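How to Wash Plastic Clothespins

Posted by Catherine Gunn on Jul 29, 2022

Plastic clothespins pick up dust, pollen and the gray film that rain leaves behind. If yours stay out on the line, that film ends up on your clean shirts. I wash ours twice a year, in March and again in late summer. The work takes 28 minutes, plus drying time.

What you need

A shallow plastic basin or tray
Warm water
Dish soap
An old toothbrush
White vinegar, only if you have hard water
Two towels

Sort first

Tip all the pins out on a table or counter and spread them so you can see each one. Grit will fall off, so pick a surface you can wipe. Squeeze every pin once. Throw out any with a cracked arm or a spring that has jumped its groove and won't go back. Plastic that has been in the sun too long turns chalky and snaps without warning, and those should go too.

If a spring has only slipped, hold the two halves together and work the coil back into place with your thumb. Wear glasses when you do this.

Wash

Pour in enough warm water to cover the pins when they lie flat and add a small squirt of dish soap. Hot water can warp thin plastic. Put the pins in a handful at a time and leave them for ten minutes. Don't go much longer, as the springs are metal and will start to rust.

Open each pin and brush the inside of the jaws, which is the part that touches your laundry. Then do the spring and the holes in the arms. Grit collects behind the coil and it takes a few strokes to get it out.

For hard water spots, add half a cup of vinegar to a fresh basin of water, dip the pins for a minute and rinse well.

Rinse and dry

Change the water and swish the pins through it until no more suds come off. Shake each one with the jaws open. Lay them out on a towel — not in a pile — and turn them after an hour. I leave mine overnight before they go back in the bag. A pin put away damp will leave a rust mark on a pillowcase.

Sorcha Innes in Dunbar asked if they can go in the dishwasher. Small ones drop through the rack, and the heated dry is hard on the plastic. I would stick with the basin.

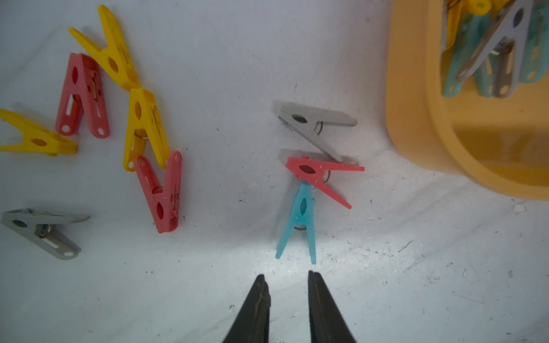
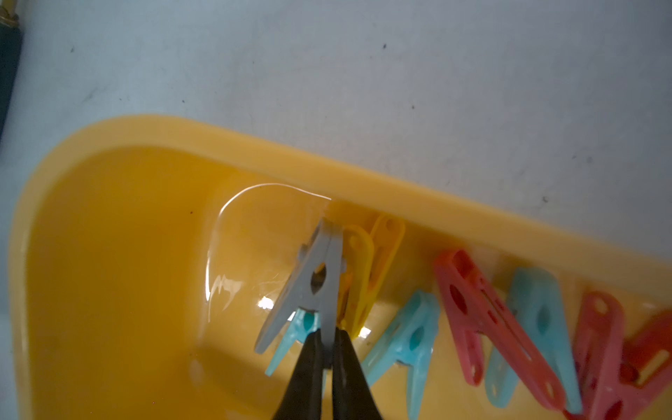
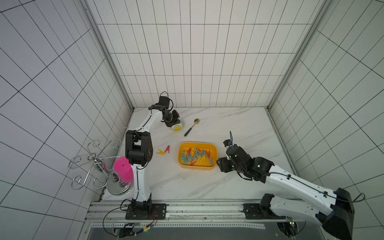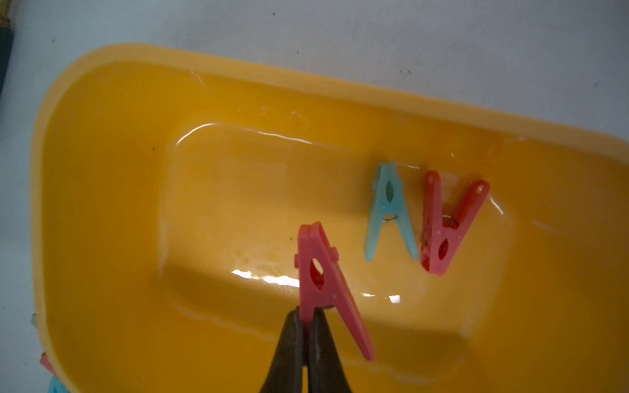 Andville Laundry and Linens Club — Home Care Pages

Wipe out the basin when you finish and check the bottom for stray springs before you pour the water down the drain. Wooden pins need a different method and should not be soaked.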